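The Flerka Folding Worktable

8 min read

If you have ever tried to cut a duvet cover on a kitchen floor, you already know why we got so excited about this table. The Flerka is a long, narrow worktable in two halves that come together in the middle, and it was made for people who do big, flat, messy projects in rooms that have to be something else by dinnertime. Sewing, bookbinding, potting up seedlings, jigsaw puzzles the size of a door. We've had ours up since July and it has been folded away less than we promised each other it would be.

It comes from Nendberg, a small workshop that started out making counters for fish markets. You can tell! Everything about the Flerka is built to be wiped, hosed, knocked into and wiped again. Ottmar Nolte, who drew the first version, wanted a market counter that would fit through an apartment door, and after a good deal of arguing over hinges he got one.

The top

Each half of the top is a single flat panel with a hard, smooth coating baked onto both faces. Glue peels off it once it has set. Candle wax comes away with a plastic scraper (please don't use a knife). Food coloring will sit there overnight and still wipe up with dish soap, which we learned from a batch of Easter eggs and were very relieved about.

The coating comes in four colors: oyster, brick, bottle green and yellow. Yellow is by far our favorite. It's cheerful on a gray morning, dark thread shows up beautifully against it, and so do dropped pins, which matters a lot if you go around in socks. The one thing to know is that the finish is glossy in every color, so if your room gets strong sun you'll want to think about which way you face while you work. I sit with the window to my side and have no trouble with it.

The two halves meet at a seam. You can feel it with a fingernail, and for most jobs you'll forget it's there. For rotary cutting or drawing long lines, lay a mat across it. For rolling out dough, stay on one half, unless you like a little ridge down the center of your pie crust. 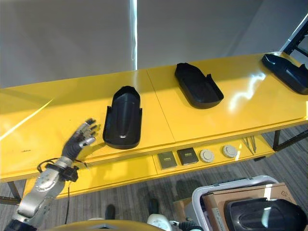 Setup takes one person if you're patient and two if you're in a hurry. Stand the folded table on its long edge, swing out the legs until each one clicks, then tip the whole thing upright and open the halves. Slide the two latches underneath until the red dot disappears. If a latch feels stiff, lift the middle of the table a tiny bit with your knee while you push. Everyone here does the knee thing now without thinking about it.

Sizes

There are two lengths. The long one is 106 inches from end to end, and the short one (sold as the Flerka Half, although it's a bit more than half) fits a galley kitchen or a hallway. Both are narrow enough to reach across from a chair, and both fold down to 6 inches thick. Mine lives behind the couch. Dineo Msimang keeps hers standing in the shower of the guest bathroom and takes it out when guests come, so clearly there are options.

Height adjusts in 5 steps, by pulling a pin in each leg. The lowest is comfortable for kids or for sitting on a stool, and the highest is close to a kitchen counter. I'm tall and I cut fabric at the top setting, and my back has stopped complaining. If you're between two settings, go up. You can always stand on a mat.

What people use it for

We asked around before writing this page, and the answers were better than anything we'd have come up with.

Sunita Kowalczyk runs a weekend quilting group and has three long ones pushed end to end. She says the best part is basting: the whole quilt lies flat, people sit down both sides, and they can talk to each other while they do it. She puts binder clips along the edge to hold the layers, and the rounded lip takes them nicely.

Ikhsan Yusof makes hot sauce. He fills bottles on his, in a garage, and at the end of the day he just takes a bucket and a cloth to it. He did ask us to mention that peppers will leave a faint orange mark on the oyster finish if you leave them until the next day. Duly mentioned. A paste of baking soda got most of it off.

Others have told us about wallpapering, repotting orchids, sorting a late uncle's stamps, icing a wedding cake, and model railroads (so many model railroads). One school borrowed two for a science fair and then asked if they could keep them.

The Odukoya edge rail

This is the add-on we'd tell you to get first. It's a slim rail that clamps under the long side of the table and carries hooks, a paper roll, or the small bins. It was thought up by Damilola Okoro, who does alterations at home and was tired of losing her seam ripper under piles of denim. The clamps have rubber faces and won't mark the coating. You can put one on each side, but take them off before you fold the table, or the halves won't close.

The paper roll holder is wonderful with children. Pull a fresh sheet down the whole table, tape the far end, hand out the crayons, and enjoy your coffee.

The Tamudeo cover

A fitted, padded cover for ironing and pressing. It hooks over the four corners with elastic and turns one half of the table into a huge ironing surface. You do need it if you plan to press anything, as the bare coating isn't meant for an iron and will go cloudy under one. It goes in the washing machine on cold. Dry it flat or it comes out slightly the wrong shape and you'll be tugging at the last corner for weeks.

Weight and load

The long table weighs a fair amount. There's a carrying handle, and it's in the right spot, but I wouldn't want to take it up more than one flight of stairs by myself. The good side of that is how steady it is. A sewing machine running at full speed doesn't make it walk, and you can lean on the corner to get up off the floor. Put heavy things over the legs and lighter things toward the middle. Please don't stand on it to change a light bulb, however tempting it is.

Uneven floors are fine. Each foot screws out a little, and you can do it by hand without tipping the table over.

Looking after it

Warm water and dish soap for nearly everything. Rubbing alcohol for permanent marker, used quickly and wiped off. No scouring powder and no steel wool, as they'll dull the shine and it doesn't come back. Once a season, put a drop of sewing machine oil on each hinge and wipe away what runs out. If you use the table outdoors, bring it in at night. The top won't mind some rain but the leg pins will.

Small chips in the coating can be touched up with the little bottle that comes in the box. Keep that bottle somewhere you'll remember. It dries up if the cap isn't tight, and a replacement has to come from the workshop.

In the box

One table, folded. Four spare pins. A touch-up bottle in your color. A plastic scraper. A setup sheet with drawings. The rail and the cover are packed separately, and if you order everything together they may show up on different days.

Ordering

Tables are made in batches of 16, one color at a time, so the wait depends on what's on the line. Oyster tends to be ready soonest. Brick and yellow take longer, and bottle green is made twice a year. If you're set on a color, it's worth writing to ask when the next batch is due before you order, and you can have a painted sample chip mailed to you while you make up your mind. The chips are free and they make pretty good coasters.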